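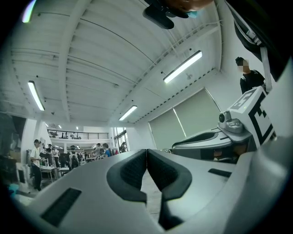
I've been meaning to write a proper README for the Zaredar recordings ever since people started asking me for copies, so I finally sat down with a pot of tea and did it. Zaredar is a set of tidying jobs done by people with a gripper in each hand, meant for teaching a two-armed robot to do the same jobs later on. I look after the files, and I'm also one of the people who did the recording, so if you find something daft it may well be my doing. The big thing to understand first is tracking. Those white cubes with the black square patterns are how we work out where one gripper is compared with the other, and a lot of what's odd about the data (I'll get to it!) comes back to whether a cube could be seen or not.

What you get

Every recording is one go at one job, from picking the grippers up off their rest to putting them back. For each go there's a video folder, a text file with the position of both grippers over time, another with how far open the fingers were, and a short note typed by whoever was holding them. Do read the notes. Some are a single word and some are a small essay, but they'll save you hours of head-scratching over a strange bit of movement.

The jobs come in four families: putting cups upright, folding cloths, moving things into a basket, and passing something from the left gripper to the right. The passing one is my favourite and also the messiest. There are 53 people in the full set, and we asked everyone to do things their own way, so you'll find cloth folders who are very neat and cloth folders who just sort of squash it flat and move on. I kept both, because I want a robot that has seen both.

How the files are named

Family first, then the person's code, then the go. The codes are made-up words, so you'll see things like "tapia" and "clodard" scattered about, and they don't mean anything. Tapia is left-handed, by the way, and it shows in the passing jobs. If you mirror the data, leave Tapia out or you'll end up with a muddle like the one I had in July.

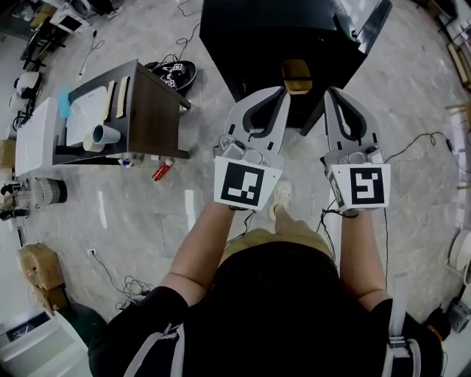 Do I need a robot to use any of this?

A laptop will do for most of it. You can play the videos, plot the gripper paths and train a model without any arms in the building, and you only need the real thing when you want to see whether what you've trained can fold a cloth.

Known problems

The finger opening drifts. We zeroed the grippers at the start of a session, and by the end the numbers can say the fingers are slightly open when they're shut tight. I've put a corrected column next to the raw one. Use the corrected one unless you enjoy suffering, but the raw one's there if you'd like to try something cleverer.

When the two grippers cross over, the tracking sometimes loses one of them and then it jumps back in. Siobhán Fitzgerald wrote a little script (it's in the tools folder) that finds the jumps and marks them, and it catches nearly all of the bad ones. She'd be glad to hear about any it misses, preferably with the file name and not just "it's broken"!

Pauses are another thing. People stop to think, or scratch an ear with their shoulder, or get talking to somebody. I trimmed anything longer than three seconds at the beginning and end of a go, but I left the middle alone. If you're training on the lot, you may want to drop those still patches, or your robot will learn to stand there looking thoughtful. Mine did, for roughly 2 minutes, with a cup in the air.

Splits

Please use the ones in the splits folder if you're going to compare your results with anybody else's. They're divided by person, so nobody's hands turn up in both training and testing. My first version was divided by go, and it gave me lovely scores that meant very little.

Faces and sharing

Faces are blurred in everything I've handed out. If you spot one I missed, tell me and I'll pull that file the same day. You're welcome to use the data for research and teaching, and I'd rather you pointed people here than passed copies along, so that fixes reach everybody.

Changes

August 3, 2021: corrected finger column added, splits redone by person, Avska recordings put back in after I'd left them out by mistake. Sorry, Avska.

Still to do: a decent loading script for the cloth family, and spelling in the notes, which I may just leave as it is.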